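Cronin gripper kit review: six months on the bench

I bought the Cronin kit back in May after dithering over it for most of a winter, and I've had it going in our shared workshop (the old Nilusby shed, for anyone local) pretty much ever since. It cost me $75 on top of an arm I already had, so keep that in mind when I gush!

First up, the build. The printed booklet is tiny and the wiring page is plain wrong about which connector goes where, but the parts fit together nicely and I only swore at it a little. It took me 2 evenings, and a good chunk of the second went on routing cables around the wrist. Leave a generous loop. Mine was too tight to begin with and the arm kept tugging itself sideways whenever it turned, which drove me mad until I redid the lot.

The fingers are thin, and I love that. They get down beside things that are lying close together, where my old Berkmont gripper just shoved everything into a heap. The trade-off is grip on anything smooth and curvy, and I ended up adding a bit of rubber to the tips.

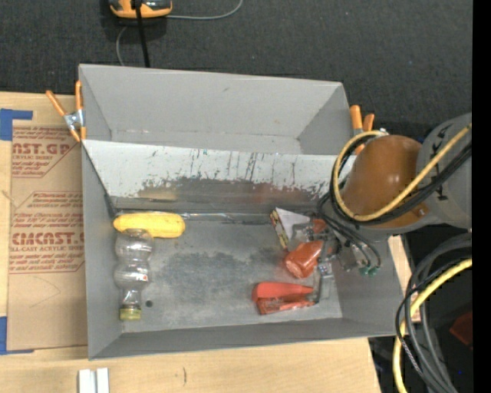 Do you need a special bin for picking practice?
Any sturdy tub with reasonably low walls will do, as long as you can fix it to the bench so it stays where the software thinks it is.

I clamp mine, and I fill it with odds and ends: an empty plastic bottle, something yellow with rounded ends, a red stapler-looking thing. Clear plastic is a fair test for any camera setup, so chuck a bottle in early and find out where you stand.

Software is where I got grumpy. The Imstead plug-in forgets its calibration every time you update it, and the colour settings are buried three menus deep. Once it's set up, though, it just gets on with the job. My log is sitting at 3733 picks, and I changed one finger at roughly 2000 when the joint started to feel sloppy. Spares are cheap and the post was quick.

Would I buy it again? Yep, in a heartbeat, but I'd order extra fingers and longer cables in the same parcel. Four stars from me, and the missing one is for that wiring page.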